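How many hand-held grippers should we budget for?

Svenja Lenz
We're planning home recordings for September, packing small things into boxes. Is one pair enough, or should I order a spare? Also unsure how many pads to buy.

Carola Frerichs
Get 2 pairs. If a pivot works loose on Saturday you lose the weekend otherwise. For pads I'd put down 22 sets. We ordered 29 and had plenty left.

Helmut Hellwig
Depends on your budget.

Ute Reuter
Agree with Carola on the spare pair. Price the pads separately, they wear faster than the arms. Soft packs are easy on them.

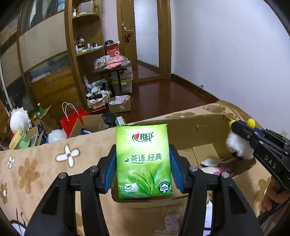 Cardboard edges are harder on them, so add a few sets if you handle a lot of cartons. Ask about delivery times before you fix the dates.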